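February, notebook 4, bedroom work
Soft goods folding, blue top, on the bed
Present: Samira, Julián, me (Ghazal). Started after lunch, stopped when the light went.

Carried on from the page on towels. Towels are done as far as I'm concerned, they have four corners and you can always find one. Today was the blue cotton top from the Skoso bag, and the question was how much trouble the first lift causes when the thing starts crumpled instead of laid out.

Start state as agreed with Sólveig: shake once, drop from chest height, don't touch it after. Julián kept wanting to straighten the sleeves. Wrote it on the door in capitals.

Runs 1 to 4 were quick and bad. We went for the nearest bit of cloth every time, and got a bunch with no idea which way up it was. Putting it down and looking again cost more than the lift itself. Samira timed run 3 at 65 seconds from drop to folded and it was the worst of the lot to look at.

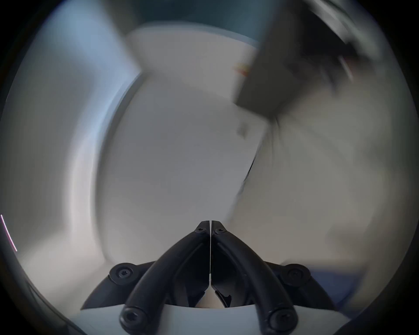
Moving fast, something white and rounded close in front. Room is just streaks.

From run 5 we slowed down. New order of work:

1. Look for a hem before touching anything. The stitching is darker than the cloth and shows up well against the sheet.
2. Pinch at the hem, lift until the folds hang, hold still.
3. Take a second hold up near the other end and pull gently until the cloth between is tight.
4. Lower the near edge first, then let the rest down away from you.
5. Smooth from the middle out. Sleeves last.

Step 2 is where we lost time. If you pinch too much the cloth sags in the middle and you get a lump that won't come out at step 5. If you pinch too little it slides off. Samira's habit of taking one thickness only is the best so far. Mine takes two and then I have to let one go.

Inside-out start on run 7, not planned. Left it as it was and folded it inside out, counted as a normal run. Abrehet may disagree, please write underneath if so.
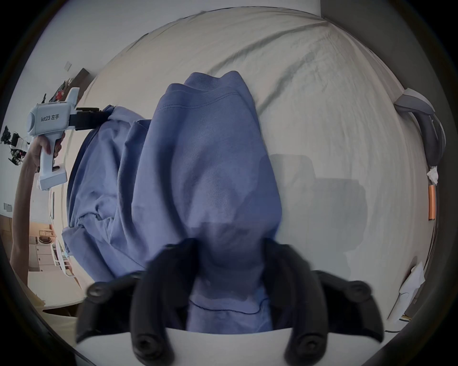 The sheet

This needs its own section. The mattress is fine, firm enough to press on. The sheet is the problem. It creases on the diagonal every time someone leans a knee on the bed, and the creases travel under the top so that it looks badly folded when it's only lying on a ridge. On run 8 I pulled the sheet flat first and the same fold looked much better.

Also the bed is too deep to reach across without leaning. Work in the near half. 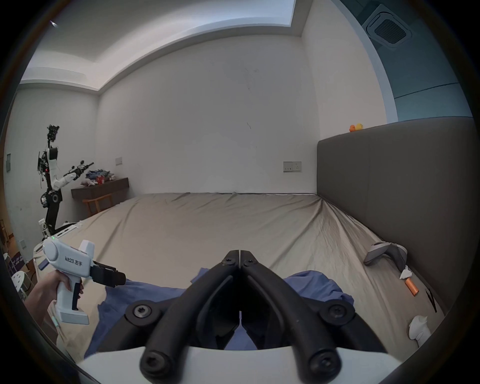

Blue cloth on the bed, crumpled. Ducks on the headboard, orange and yellow.

Runs 9 to 12 all went by the five steps. 11 was the neatest, sleeves level and the neck in the middle. 12 we rushed because Samira had a call.

Julián asked whether the ducks should come down before we work on that side. I'd say leave them, they're useful for telling which end is which when you compare notes later. Other bits on the sheet near the headboard should go somewhere else before a run starts. My fault as much as anyone's.
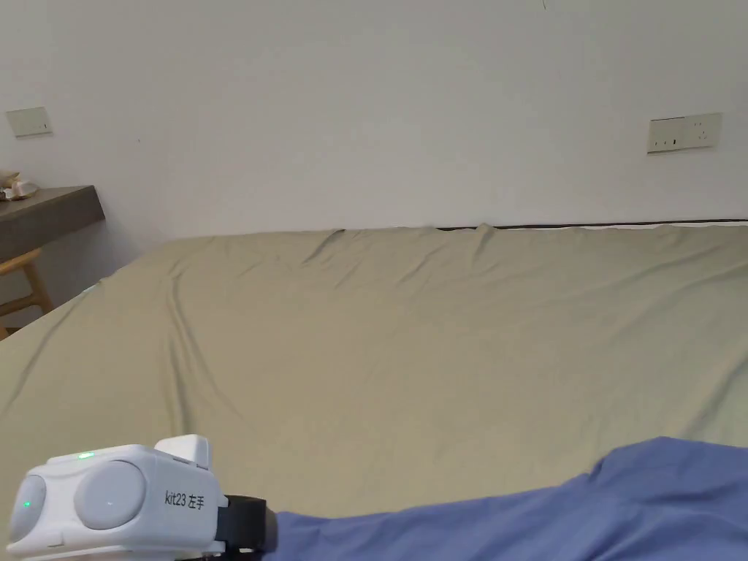

The sheet. Soft creases coming down from the wall side, and the big fold over the corner on the left.

To do next time
- Refit the sheet and tuck the corners properly, left one especially
- Try the Flavis sheet if it's back from the wash, it's heavier
- Same blue top, 12 more runs, one person throughout
- Then something with buttons
- Sólveig to decide if smoothing counts in the time. I've been counting it
- Bag goes back in the cupboard folded, please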